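Print this article | E-mail this article

Teaching by hand, teaching by wire: a conversation at Fumix

Fumix collects manipulation demonstrations for customers who train robot arms on them. Its work falls into two methods. In the first, an operator grips the arm itself and pushes it through the task while the joints are held in gravity compensation. In the second, the operator sits at a smaller leader arm a few feet away and the working arm copies it. The lead engineer for demonstration collection spoke with us in March, between two afternoon sessions, and asked to be quoted by role only.

The first topic was why the company keeps both methods when most of its output comes from the second.

"Hand guiding is good for force," the engineer said. "If a part has to be pressed into a recess, the person feels the recess through the arm. With the leader arm we have position coupling and very little feedback. The operator works mostly from vision. But with hand guiding the person's forearm ends up in the camera view, and the policy will never see a forearm when it runs alone. So the recordings are less useful for anything trained on images."

The current project is insertion into shallow cutouts, using children's puzzle boards. The boards cost little and the tolerances are loose enough for a beginner and tight enough to be annoying. A circle can go in at any rotation. A square has four correct orientations, and a heart has one. According to the engineer, that spread is the main reason the boards were chosen over machined test fixtures.

"You get a range of rotational symmetry on one surface," the engineer said. "The numerals are harder again. A 1 is narrow, so a small yaw error puts it on the rim. A 4 has corners that catch. We log the shape with every episode, and the failure rates by shape are what the customer looks at first."

The project has produced 3,000 episodes to date. Of the most recent batch of 586, the reviewers kept 569. Rejected episodes are mostly ones in which the operator paused too long over the board, or regrasped a piece against the table edge, a habit that cannot be reproduced on the customer's cell.

Pausing is a larger problem than it sounds. A person who is unsure holds the leader arm still and thinks. The recording then contains a long run of frames in which the correct action is apparently to do nothing, and a policy trained on enough of them will stop in the same place. Fumix trims pauses at the start and end of an episode automatically. Pauses in the middle are flagged and the episode goes to a reviewer.

"We tell people to keep moving, even slowly," the engineer said. "If you have to think, think before you press the pedal."

Much of the discussion concerned the wrist camera. An overhead view gives the layout of the workspace, but the last inch of an insertion is hidden from it by the hand. The wrist view keeps the fingers and the target together. It also loses most of the table whenever the arm comes down low, and objects pass in and out at the sides.

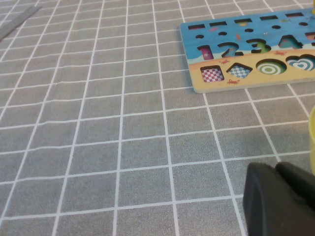
Wei takes a harder line on this point and would have operators drive from the wrist view alone, with no direct sight of the table, on the grounds that a person who can see more than the policy will make decisions the policy has no means of learning.

The engineer agreed with the principle and disagreed on the schedule. "We tried it. Episodes took longer and operators were tired by the middle of the session. What we do now is a mix. Direct sight for the approach, monitor for the placement. It is a compromise and it shows in the data, because people glance up."

Control software is Fultero, which handles the mapping from leader to follower, and recordings are stored and versioned in Gitero. The engineer described both as adequate. The complaint with the mapping was scaling. At one-to-one, hand tremor passes straight through to the gripper. Scaled down, placement is steadier but the operator runs out of leader travel and has to clutch, and each clutch leaves a short flat segment in the trajectory.

Asked how long a new operator needs, the engineer put it at about 300 episodes before the paths become consistent. Those early episodes are archived and are not delivered. Gripper closing is the last thing to settle. Beginners close early and drag the piece, then overcorrect and close late.

"You can see it in the gripper channel before you look at any video," the engineer said. "The closing point wanders and then one week it stops wandering."

The next stage adds corrections. The trained policy will run the arm, and the operator will take over through the leader arm only when it starts to go wrong. The leader has to track the follower during autonomous motion so that the handover does not cause a jump. That part was still being tested when we spoke, and the afternoon session was due to start on it at 2:30.

Related items
Gravity compensation settings for hand-guided arms
Leader arm or joystick: operator fatigue compared
Labeling failed grasps
Wrist camera mounting and cable strain

Print | E-mail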